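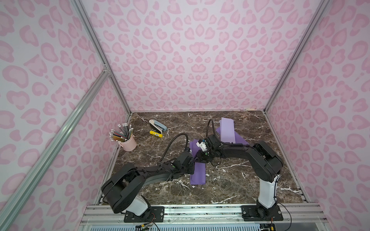 Fothergill, Jul 16, 2024

The water meter read 699 when I took over the flat and 3961 this morning, which prompted me to go back through the bills. The supplier had estimated every reading since November. Estimates are allowed, but the formula leans on the previous occupant's use, and she had a family of six.

I rang and was put through to Jeanine Smits in billing. She wanted the serial number and the reading to the last black digit. The red digits are litres and are ignored. I had been including them on the online form, so the form had rejected each entry without a message.

To check for a leak I shut the inside stop tap, noted the red dial and left it for an hour. It moved slightly. I then closed the valve on the cistern and repeated the test – no movement. The fault was the inlet washer, a Trernetti part that costs very little and takes nearly ten minutes to change with the right spanner.

Wendy Stockdale downstairs has the same cistern and is testing hers tonight. The corrected bill should arrive within six weeks. I have started writing the reading on the inside of the cupboard door, black digits only.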